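Wosteo Forum > Manipulation > Planning and Perception
Thread: Cup nesting, release height and when to trust the wrist view

kettle_drum
Posted 9:14 am

We have two arms on one table and a stack of paper cups that has to go into a wire holder. The planner handles the approach well. The trouble is the release. We compute the release height from the rim of the cup already in the holder, and the rim estimate jumps when the second cup covers part of it. A few millimeters too high and the cup drops in crooked. Too low and the arm pushes on the holder.

We are running the policy at 29 Hz with a separate impedance controller underneath. Has anyone found a stable way to get that height?

karras_c
Posted 9:52 am

We work on the same task, so I can tell you what we changed. We stopped estimating the rim during the insert. The lower cup gets fitted once, before the other arm comes in, and that pose is locked until the release is finished. After that we only track the upper cup relative to it.

The view below is from a wrist camera on one arm while a finger of another arm is inside the upper cup. The upper cup has a slight tilt. If you refit both cups at this point, the fit likes to share the tilt between them and your height is wrong.
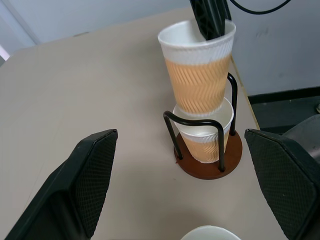
Charalambos Karras
Controls engineer, Storberg
Member, Planning and Perception group

Two more things that helped:

Plan the insert along the axis of the lower cup and leave the table normal out of it. The holder can sit a little off and then vertical is the wrong direction.

Release on a force threshold with the height as a limit only. We use 4 newtons on the vertical axis, filtered. If the height limit is hit first, the arm stops and the attempt is logged as a miss.

We logged 3,299 attempts with the old code and the new code together. I won't post a success rate because the table was moved partway through and the two sets don't compare.

pallet_jack
Posted 10:20 am

I don't agree with locking the pose. If the second arm bumps the holder, you are inserting into a cup that isn't there anymore. We tried a locked pose last September and went back to tracking.

karras_c
Posted 10:31 am

Fair point. The lock is dropped if the side force goes over a limit before contact is expected. Then the arm backs off and the lower cup is fitted again. It costs a second or two. I still prefer that to a pose that drifts a little on every cycle.

gbakalis
Posted 11:05 am

Glykeria Bakalis here, I do perception at the Redport office. Both of you are right for different sensors. With a depth camera on a fixed mount, tracking is fine, since that camera doesn't move with the arm. With a wrist camera I would lock, or at least put a heavy prior on the lower cup.

One thing to check before blaming the planner: the tabletop. A glossy surface under overhead lights gives you bright spots, and our ellipse fitter was happy to call one of those a rim. Look at the upper right here, where there is a rectangular reflection and a softer round one.

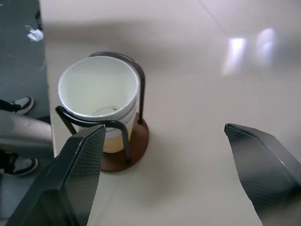

Wrist view, single cup in the holder, with light reflections on the tabletop.

We mask by color and by distance from the wood base. The base is a brown disc on a pale table, which makes it much easier to find than a white rim. Find the base, then search for the rim inside a cylinder above it.

The wire crossing in front of the cup is the other problem. It splits the outline, so fit the inner and outer arcs separately and join them after.

kettle_drum
Posted 11:40 am

The base as an anchor is a good idea. We have been starting from the rim and working down. How wide do you make the cylinder?

gbakalis
Posted 11:48 am

Base radius plus a small margin. If the stack leans further than that, you want the detection to fail anyway.

pallet_jack
Posted 12:15 pm

Still not sold on the lock, but the side force check makes it less bad. What latency do you have from contact to gripper open? Ours was around 300 ms and most of it was the message queue – the filter was a small part.

karras_c
Posted 12:37 pm

Much lower once the threshold check moved into the realtime loop. The planner only arms it and gets told afterward. If yours goes through the queue, I would fix that before touching the vision side.

kettle_drum
Posted 2:03 pm

Ours goes through the queue. I'll move the check first, then try the base anchor with the lock on, and post the logs from both here.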